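Chapter 6
Chores, and why they are still ours

In this chapter
What a chore is, for the purposes of engineering
Demonstrations and what they leave out
The rack technician's round as a test case
Counting interventions
Exercises and further reading

6.1 The dishwasher problem

Every few years somebody announces that the household robot has arrived. It empties a dishwasher on a stage, or folds a towel, and the people watching clap. Then it goes back in its crate, and the people who clapped go home and empty their own dishwashers. The authors of this book have clapped too. We would like our readers to clap a little later in the proceedings, after they have asked how many times the towel was folded before the doors opened, and who was holding the stop button.

The trouble begins with the word "chore". A welding robot in a car plant has a job: the same seam, in the same place, on a part held in the same fixture. A chore has none of that going for it. The mugs are in a different spot every night. Somebody has left a spoon under the plate. The cupboard door sticks in humid weather, and the person who usually does the work knows to give it a bump with the hip. Very little of this gets written down, and the machine has no hip.

Shop-floor chores are closer to the household kind than most managers like to admit. Sweeping up swarf, clearing a jam, finding which of 30 bins has the wrong label on it, checking a cabinet and reseating a cable: these are the odd jobs that fill the gaps between the automated ones. When a plant says it is 70 per cent automated, the rest is often made up of them, and they tend to be the part that has stayed put while everything else was being modernized. 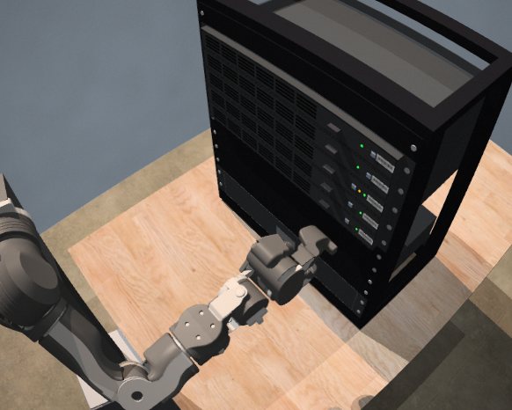 Looking after a server room is a chore by our definition, and one that gets sold as nearly solved. The argument goes that racks are standard, the aisles are flat, the lighting is under the owner's control and the equipment reports its own health. All true. But consider what a technician does with a status light. Of the four servers in the rack above, three show green and the third one down shows amber. A camera and a few lines of code can find the amber light, and students in a first course do it before lunch. What the light means is another matter. On one make of equipment amber is a failed fan, on another it is a locate lamp that a colleague forgot to switch off, and on a third it is a warning that has been known and ignored since November. The technician asks, or remembers, or looks in the log. Only then does a hand go anywhere near the hardware, and the hand is the part of the job that the brochures talk about.

6.2 A modest trial

Manouchehr Shirazi spent two winters running trials of this sort for Verard, a maintenance contractor in Barkent. His question was plain enough. Could an arm on a fixed base do a short list of rack chores - press a button, pull a blanking panel, read a label - without a person stepping in? He began in simulation, where the arm, which the team called Unar, got through 1000 attempts at the button with very few misses. In simulation every panel was the right colour and every screw was done up.

On the real bench the results were poorer, and Shirazi was unusually frank about why. Labels curled. A panel that had been pried off once with a screwdriver never sat flush again. The gripper could reach the button but would sometimes brush a neighbouring cable on the way out, and a loosened cable in a live room costs a good deal more than the chore was ever worth. His report recommended that the company keep its technicians and buy them better trolleys.

We do not take this as proof that the thing cannot be done. It was one arm, one bench and a small budget, and a later team at Rashti had better luck with panels by redesigning the panels. That last point deserves a second look. If the cabinet has to be rebuilt to suit the robot, then the chore has been turned into a job, and the savings should be worked out with the cost of the new cabinets included. Section 6.4 takes up the arithmetic.

6.3 What to count

When reading any claim about chore robots, look first for the number of interventions. An intervention is any occasion on which a person touched the robot, the object or the controls after the task had started. Published success rates often leave these out, or fold them into a category called "recovery". A system that finishes every task with 2 interventions apiece has a person standing beside it all day, and that person could have done the chore.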